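Início | Perguntas | Streaming e TV | Entrar

Como ver a Pluson no televisor quando estou fora do país?

Publicado em 30 de novembro de 2018 por mantadesofa
572 visualizações · 2 respostas

Boa noite a todos, e desde já obrigada pela paciência! Pago a Pluson desde maio e em casa funciona lindamente. Agora estou a passar uma temporada em Clitelwood e, mal abro a aplicação no televisor, aparece-me o erro 2038 e a mensagem de que o conteúdo não está disponível na minha região. No telemóvel, com a VPN da Larkach ligada, vejo tudo sem problemas — mas no televisor não encontro a aplicação da Larkach em lado nenhum. Há maneira de resolver isto sem comprar mais um aparelho? Queria tanto acabar a série antes do Natal.

Resposta de teclado_azul (9 votos)

Olá! Passei pelo mesmo no ano passado e compreendo bem a frustração. O mais simples, se tiver um portátil consigo, é ligar a VPN no portátil, escolher um servidor do seu país, abrir a Pluson no navegador e passar a imagem para o televisor com um cabo HDMI. A outra hipótese é pôr a VPN no router — dá mais trabalho, mas depois fica tudo o que há em casa a passar por lá. Eu fiz isso num Alipour velhinho e demorei quase 24 minutos, com um chá pelo meio. Se o erro continuar, termine a sessão na Pluson, limpe os cookies e volte a entrar já com a VPN ligada. E veja também os termos do serviço, que alguns não acham graça a estas coisas.

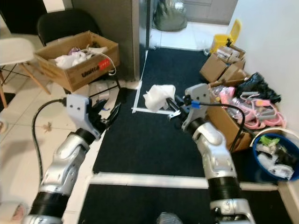

Tapete escuro com fita branca, sobre chão de mosaico claro.

Resposta de ruadecima (1 voto)

A mim deu a mudar o DNS do televisor, mas já não me lembro de qual pus, desculpe. Experimente também reiniciar tudo, às vezes é só isso. Boa sorte com a série!

Partilhas: 3 | Comentários: 0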